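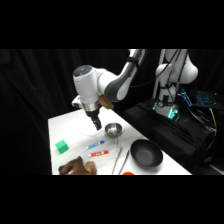
*Roboterarm über weißem Tisch, neben kleiner Metallschüssel, dahinter schwarzer Vorhang.*

# Sitzungszimmer: Ab September wird aufgeräumt, zumindest im Kalender

Weslow schafft die ewige Serienbuchung ab. Wer ein Sitzungszimmer braucht, muss es ab September in Tusix reservieren, und zwar für höchstens zehn Wochen im Voraus. Danach verfällt die Serie, und man darf sich wieder hinten anstellen wie alle anderen auch.

Auslöser war eine Auswertung, die Corina Lüthi im Frühjahr eigentlich nur für sich gemacht hatte. Sie wollte wissen, warum sie für ein Bewerbungsgespräch kein Zimmer bekam, während drei Türen weiter das Licht aus war. Das Ergebnis: Im alten Kalender standen 565 Serientermine. Davon hatten 112 einen Organisator, der gar nicht mehr im Haus arbeitet. Einer dieser Termine heißt schlicht »Jour fixe (neu)«, läuft seit sieben Jahren und hat keine Teilnehmer. Er war zuverlässig bestätigt.

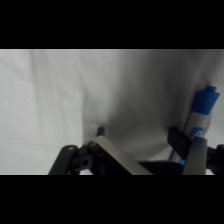 **Weslow · Abteilung Innere Dienste · Aus dem Haus**

Die Geschäftsleitung nahm die Zahlen nach Auskunft der Abteilung »mit Interesse« zur Kenntnis und bat um ein Treffen zum weiteren Vorgehen. Dieses Treffen musste zweimal verschoben werden, weil kein Raum frei war. Man einigte sich schließlich auf eine Ecke der Kantine, Freitag um 14 Uhr, zwischen Geschirrrückgabe und Getränkeautomat. Das Protokoll umfasst eine halbe Seite und gilt als eines der klarsten der letzten Jahre.

Beschlossen wurde Folgendes: Serien laufen nach zehn Wochen aus. Wer eine Viertelstunde nach Beginn nicht eingecheckt hat, verliert das Zimmer. Und Buchungen unter dem Titel »Blocker« werden ohne Rückfrage gelöscht, auch wenn sie von weit oben kommen. Über den letzten Punkt soll länger gesprochen worden sein als über die beiden anderen zusammen.

Die Einführung begleitet die Beratungsfirma Bouchard, die zunächst ein Konzept mit Farbcode vorgelegt hatte: Grün für kreative Treffen, Blau für Abstimmungen, Orange für schwierige Gespräche. Der Betriebsrat gab zu bedenken, dass man dann schon auf dem Flur sehe, wer gerade ein schwieriges Gespräch hat. Die Farben sind inzwischen vom Tisch. Die Rechnung für das Konzept liegt noch in der Buchhaltung.
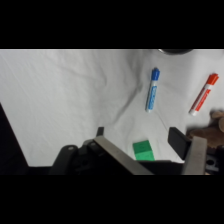 Weniger begeistert ist man am Standort Skornudside. Dort gibt es zwei Sitzungszimmer für die gesamte Belegschaft und eine Papierliste an der Tür, die seit jeher tadellos funktioniert. Mirjam Mayrhofer vom dortigen Empfang führt sie mit Bleistift und Lineal. Wer sich vordrängelt, wird ausradiert – eine Funktion, die Tusix in der Grundversion nicht bietet.

»Bei uns hat noch nie jemand vor verschlossener Tür gestanden«, sagt Mayrhofer. »Bei uns fragt man halt vorher.« Auf die Frage, ob sie umstellen werde, verweist sie auf den Bildschirm, der dafür montiert werden müsste, und auf die Steckdose, die es an dieser Wand nicht gibt. Ein Antrag auf eine Steckdose ist gestellt. Er muss in einer Sitzung behandelt werden.

Bis zur Umstellung gilt für Skornudside deshalb eine Übergangsregel: Die Papierliste bleibt hängen, wird jeden Abend abfotografiert und am nächsten Morgen in der Zentrale abgetippt. Lüthi nennt das »eine Brücke«. Auf die Nachfrage, wie lang die Brücke sei, wollte sie sich nicht festlegen.

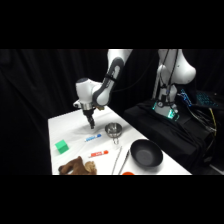
## Was jetzt zu tun ist

Alle Serientermine im alten Kalender werden Ende August gelöscht. Sie ziehen nicht automatisch um, auch die wichtigen nicht, und auch die nicht, von denen der Organisator annimmt, sie seien wichtig. Wer einen behalten möchte, legt ihn in Tusix neu an. Das dauert zwei Minuten, vorausgesetzt, man weiß noch, worum es in dem Termin geht.

Für Veranstaltungen mit externen Gästen bleibt der große Saal weiterhin telefonisch buchbar. Die Miete von 500 Euro, die bisher zwischen den Abteilungen hin- und hergebucht wurde, entfällt. Sie kam ohnehin bei keiner an.

Schulungen bietet die Abteilung Innere Dienste in den letzten beiden Augustwochen an, jeweils um 10 Uhr. Anmeldungen nimmt Corina Lüthi entgegen. Der Ort wird kurzfristig bekannt gegeben, derzeit sind alle Zimmer belegt.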